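Tonimico Line Pace Display

If you've worked on a poultry processing floor, you already know that the speed of the line decides how the whole day feels. It sets how long you have with each bird, how often you can wipe down a knife, and how sore your wrists are on the drive home. And yet in plenty of plants the only people who can see the actual speed are the ones standing in the control booth!

The Line Pace Display puts that number up on the wall where everyone can read it. It's a big, plain, washdown-safe display that shows the current speed of the line in birds per minute, the average for the shift so far, and the time left until the next scheduled break. We've been building it for a while now and we're still excited every time one goes live.

## What it does

A small sensor called the Sesar clips onto the overhead rail and picks up each shackle as it passes. It sends a signal by cable to the display, and the display does the math. There is no link to the drive motor, so the unit can't speed up or slow down the line, and a fault in the display won't stop production. It only watches and reports.

The main number is large enough to read from 40 feet away, through a face shield, with steam in the air. Under it are two smaller lines. The first is the shift average and the second is the break timer, which counts down in minutes and turns amber for the last two.

You can also set a pace limit. When the line runs above it for longer than 30 seconds, the border of the display lights up and a record is written to memory. There's no siren (we tried one, and on a floor that's already that loud it made everyone miserable), but a relay output is provided if your site wants to wire in a beacon of its own.

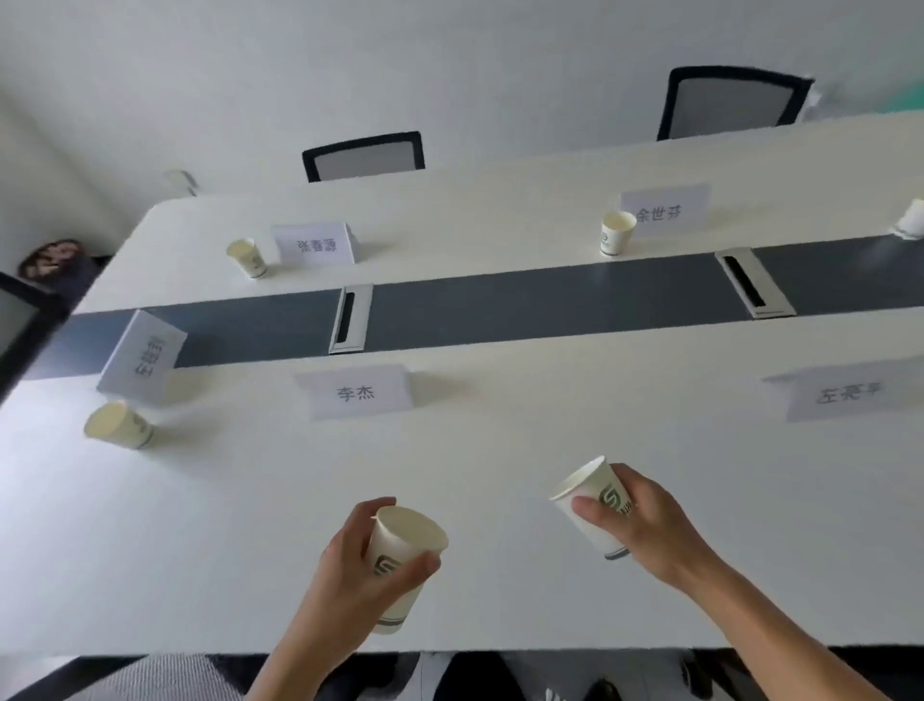 Records stay on the unit for 529 days. That covers a full year of shifts plus a good stretch beyond it, so you can put this December next to last December and see what the holiday rush did to the pace. Exporting is done from a covered USB port on the underside of the housing. The file is a plain spreadsheet, one row per minute, and it opens in anything.

## Who it's for

Safety leads were the first to ask for it, and they still send us the best ideas. A hand injury report usually has a time written on it, and being able to look up how fast the line was moving at that minute is a huge help. Plant nurses like it for the same reason.

Line workers get a lot out of it too. A hunch that "it's been running hot all morning" is hard to bring to a supervisor. A number on the wall is much easier to talk about, and sometimes the number shows that the pace was normal and the real trouble was a short crew or a dull batch of blades. Either way you can get on with fixing it.

Supervisors tell us the break timer is their favorite part. People stop asking!

## The Sesar sensor

The Sesar is a sealed proximity sensor with no moving parts. It reads metal shackles only, so feathers, water and stray hands don't set it off. Empty shackles are a fair question, and the answer depends on which version you order:

- **Sesar Standard** counts every shackle, full or empty. Good for tracking chain speed.
- **Sesar Load** adds a second reading head lower down and counts only the shackles that are carrying a bird. Good for tracking real workload.

Most deboning and evisceration areas are better off with the Load version. In a rehang area the Standard does just fine, and it's quicker to line up.

Each display takes up to 2 sensors. If you run a split line you can show both sides on one screen, left and right, with the averages kept separate. The break timer is shared. 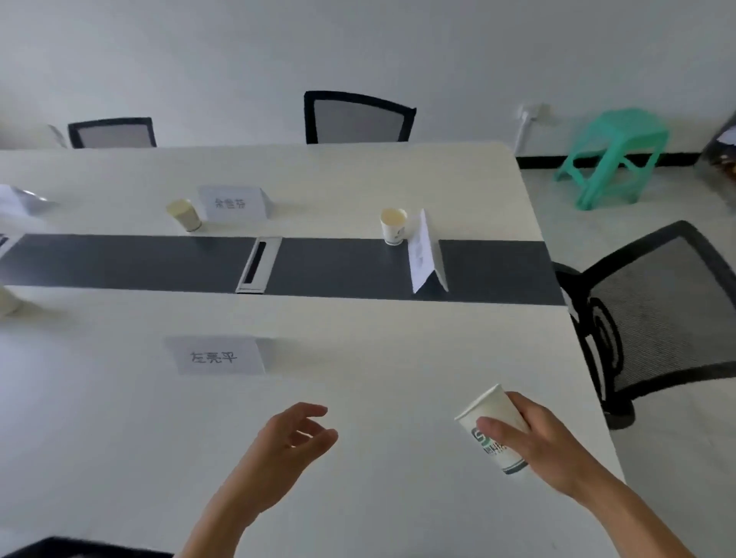

*White conference table with a dark center strip, paper cup and name card.*

## Setup

Plan on one sanitation window for the install. The bracket goes up first, then the cable, then the display itself, which hangs on two hooks and locks with a quarter-turn bolt. You don't have to drill the rail.

Once the power is on, the unit asks for three things: shackle spacing, shift start times and break times. Measure the spacing yourself, please, even if it's printed on the drawing. Chains get replaced over the years and the drawing doesn't always keep up. Being off by half an inch will throw the number on the wall, and once people catch it being wrong they stop looking at it.

After that, let it run for one full shift before you turn on the pace limit. Check it once or twice against a stopwatch and a manual count. If the two don't match, the sensor is usually sitting too far from the shackle path - move it closer and try again.

## Cleaning

The housing is stainless steel with a sloped top so water runs off. It can take a direct hose-down with hot water and the usual foaming cleaners. The front panel is a shatter-resistant plastic, and there's no glass anywhere in the unit. Keep the nozzle a foot or so back from the USB cover, and make sure the cover is clicked shut before the crew starts. That little cover is the part we replace most often, so a spare comes in the box.

## Mounts

Two brackets are offered. The Potgieter is the flat wall bracket, and it's what comes with the display unless you ask for something else. It tilts down a few degrees, which cuts the glare from overhead lights quite a bit.

The Skemum is the ceiling drop mount, for rooms where the walls are too far off or already full of pipe. It can hold two displays back to back, so both sides of a line get a clear view. We love this one for long deboning rooms! It does need a solid beam or hanger above it, so have your maintenance crew look up there before you order.

## In the box

- Line Pace Display
- One Sesar sensor (Standard or Load)
- Sensor cable, 40 feet
- Potgieter wall bracket with stainless hardware
- Spare USB port cover
- Setup card in English and Spanish, laminated

Longer cables, the second sensor and the Skemum mount are ordered separately.

## Questions we hear a lot

**Can the numbers be changed by hand?**
No. Settings can be changed with the passcode, and every change is written into the record with a time. The counts themselves can't be edited on the unit.

**Does it work on lines that don't carry chickens?**
Yes, turkey and duck lines work well as long as the shackles are metal. Cone lines need a different bracket for the sensor, so tell us when you order.

**What happens when the power goes out?**
The record is safe. The clock keeps time on a small battery, and the display picks up where it left off. The shift average skips the gap and doesn't count it as zero.

**Can it show the number in Spanish or another language?**
The labels can be set to English, Spanish, Haitian Creole or Vietnamese, or to switch between any two of them. More languages are in the works, and if your floor needs one that we don't have yet, send us the six label words and we'll load them for you.

**We already have speed on the control panel. Do we need this?**
If everyone on the floor can walk over and read that panel, maybe not. In most plants they can't.

Page updated 2019-03-08. Displays on the older gray housing use the same Sesar sensors and cables, but they don't fit the Skemum mount.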